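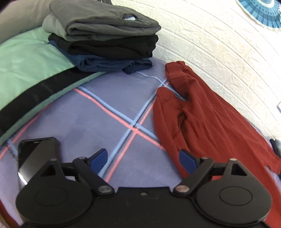 Listeners had been asking for it since April, and one of them put it bluntly under the publisher's last post: if the third book isn't out on audio by the autumn, I'm going back to paper and I'm not coming back.

Well, it's coming. Padaswood Audio has confirmed that The Salt Parish, the third and last part of the Todia books, goes on sale as a download on Saturday, September 11, 2021. Unabridged, one reader all the way through, same reader as the first two. No abridged version planned.

Reading time: 4 minutes

For anyone who hasn't kept up — Todia is the drowned market town where the whole series is set, half of it under a lake, the other half pretending it isn't. First contact story, more or less, though the visitors don't say a word until well into book two. A lot of people gave up before that. A lot of people who didn't give up have been very loud about it since.

The new one picks up the morning after the bridge scene. No recap. Padaswood says a short "story so far" will be put at the front of the audio as a separate track, so you can skip it, which is more than we got last time when it was baked into chapter one.

Running to 17 hours. The second was shorter and plenty of listeners felt it was rushed at the end, the trial chapters especially. The print edition of the new book has 306 more pages than the first, and the publisher says nothing has been trimmed for the recording.
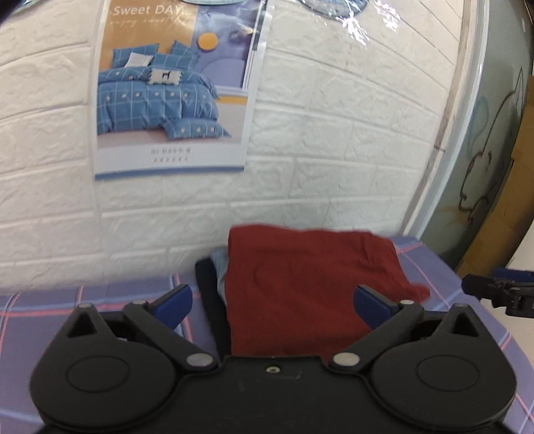 Not everyone is happy about the reader staying on, mind. The accents went all over the shop in book two, wrote one subscriber on the Padaswood forum, and the ferryman turned Welsh halfway through a sentence. Others replied that they'd stopped noticing by the third chapter and wouldn't want anyone else now. The thread is still going. It was locked once, then opened again.

A poll of forum members got 3708 votes. Of those, 3382 wanted the same voice kept for the whole series. So that was that, really. The recording was already booked by then anyway, the publisher admits.

Sound is a bit different this time. The first two were done in a hired room with a hum you could hear on good headphones, particulary in the quiet bits under the lake. The Salt Parish was recorded at Šimko, the small studio which also did the Paten ghost stories last winter. Those were very clean. Very close to the mike too, every breath and page turn, and some people hated that. Padaswood says it has asked for a little more distance.

No music between chapters. There was music on book one, a sort of organ thing, dropped after complaints. Some of us liked it.

Chapter titles will be read out and will show up properly in the player, after the mess with book two where everything was called "Track" and if you lost your place you had really lost it. The book two files have now been redone. If you already bought them, delete your copy and download it again from your library — the fix won't come through by itself.

Also new: the Paten story collection is being reissued the same day, with one extra tale set on the edge of Todia. It's a side piece, takes place before book one and has a younger ferryman in it. The publisher says you don't need it to follow the main story. Fans will get it regardless. It'll be sold with the collection only, not as a single.

CD set? Padaswood is "looking at it". Last time they looked at it there wasn't one. Libraries will have the download for loan from the same date, but expect a queue, as each library service buys its own copies and most start with just a couple.

A sample of the opening chapter is up on the Padaswood site now. Starts slowly. A woman waits for a boat and it doesn't come. Then the bells go under the water and its hard to switch off after that.

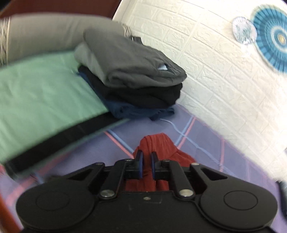
Can you start with the third book if you haven't heard the others? You could follow the plot with the "story so far" track, but the ending leans heavily on the trial in book two, and the publisher suggests going in order.

Pre-orders are open. Anyone who has ordered already doesn't need to do anything, it will apear in your library on the morning of release.

Contact us | © 2021 All rights reserved | Back to top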